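Ticket 368: small riser stand, rocking and surface marks
Product: Miladberg riser (light wooden top, two black metal leg frames)
Opened: 26 Sep 2022
Status: awaiting parts
Priority: low

Reported fault
Stand rocks when a pot is placed near one end of the top. Scratches found on the table underneath. Customer bought it from Tretora in a set with the speckled pots and has used it as a plant stand. The pots are not part of the complaint.

Checks so far
1. Table checked with a straight edge. Flat across the area where the stand goes.
2. Stand turned through half a circle. The rock moved with the stand, so the table is ruled out.
3. Screws under the top tightened by hand. Two on the left frame took a further quarter turn. Rock reduced but still present.
4. Stand put back in its usual place with nothing on top.

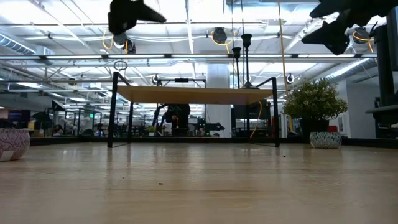
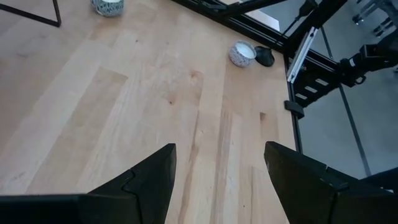
5. Card 1 mm thick placed under the rear foot of the left frame. Rock gone. Removed the card and it returned.

Finding
Left frame is slightly out of square. Bending it back is not advised, as the weld at the corner may crack. The scratches match the foot positions and come from bare metal moving on the varnish.

Action
Replacement left frame requested from Fidow, part 208. Quoted wait is 17 working days. Felt pads (pack of 100) to be fitted to all feet when the frame arrives. Until then, keep the card in place and do not slide the stand; lift it by both leg frames.

Surface marks passed to Đàm for a polish quote. Marks do not catch a fingernail.

Next update when the part is booked in.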